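4.2 Inspection of the intake screens at Mosness

The second site was less cooperative. Mosness is a small reservoir with a single intake tower, and its owners had kept every drawing of the tower except the ones that showed the screens. Divers working for Truvon went down in May to measure what was there. They were to record the width of each screen panel, the condition of the fixing bolts and the depth of silt at the foot of the tower, in that order, and to leave the silt alone. Visibility was poor throughout, and most of the bolts were identified by hand.

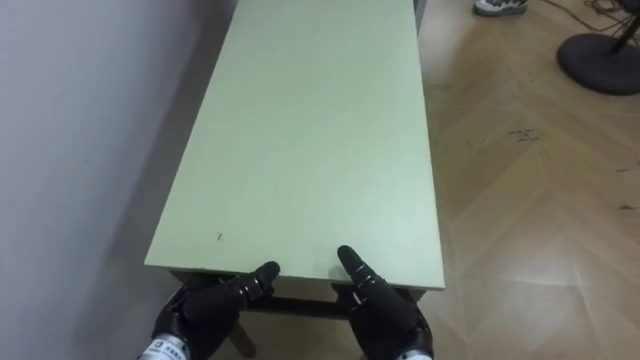 Panel widths were taken with a folding gauge and called up to the surface, where Bogdan Bălan wrote them down twice, once in the dive log and once on a slate. The two records agreed on all but 4 panels, a better result than we had at Brastach, where they agreed on hardly anything. Slates have a long history of ending up wiped by a sleeve, and marks made in haste are hard to read later; the small dark scribble near the front left of the green tabletop in the first picture could pass for a "z", and several of our sevens were no better. We therefore took the dive log as the main record and used the slate only to settle arguments. It settled two and started one.

The bolts gave more trouble. Of the 49 that could be reached, most were sound under the growth, but the growth had to come off before anyone could say so, and scraping took up far more bottom time than measuring. The original method statement allowed no time for scraping at all. Nia Sayce, who supervised the dives, had it rewritten after the first morning. The new version was shorter and had the further merit of describing the work being done.

Silt depth was measured with a marked rod pushed down by hand until it stopped. The greatest reading was 475 mm, on the upstream side, against the 300 mm assumed in the design of the lower panels. We do not claim much precision for the rod. Two divers pushing the same rod in the same place will differ, and each will be sure that the other was leaning on it. Even so, the lowest row of panels is plainly buried for part of its height, and the flow figures in Section 3 need to be read with that in mind. 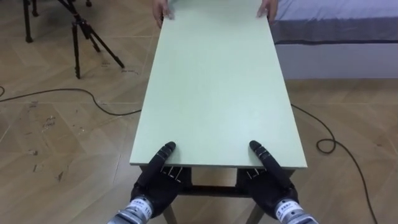
Figure 3. Long pale green tabletop, with two black robotic hands resting flat on its near end.

The Waaka screens, described next, were inspected from a boat with the reservoir drawn down, and nobody got very wet.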